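Zendell Support
Ticket 3283: Tilt drag uneven on fluid head, drifts at low counterbalance
Status: Closed
Product: Zawadzka 14-step fluid head, 100 mm bowl
Opened by: Krystyna Adamczyk
Handled by: Szymon Kwiatkowski

Problem reported
Head drifts forward when tilted past level with counterbalance at step 11. Camera package is a shoulder-mount with a box lens. Pan is fine. Tilt drag feels notchy at the start of a move, worse on cold mornings at our Clutville site. Firmware doesn't apply, it's all mechanical.

Reply, 9:40 am
Please set tilt drag to zero, lock the plate and rebalance fore and aft. Then step the counterbalance up one at a time and note where the drift stops. Check the colour dot on the drag ring lines up with the mark on the housing.

Customer update
Rebalanced. The plate was sitting too far forward. Drift is gone at step 11 but the notchy start is still there. The dot is a few millimetres off the mark.

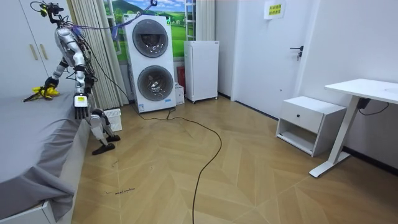
Resolution
Drag ring was seated between two positions. Customer backed off the tilt lock, turned the ring to zero and back up through every setting, and it clicked home. Notchiness cleared. If it returns, send the head to the Plolldale service centre for a fluid check. Bench fee is $590, waived under warranty.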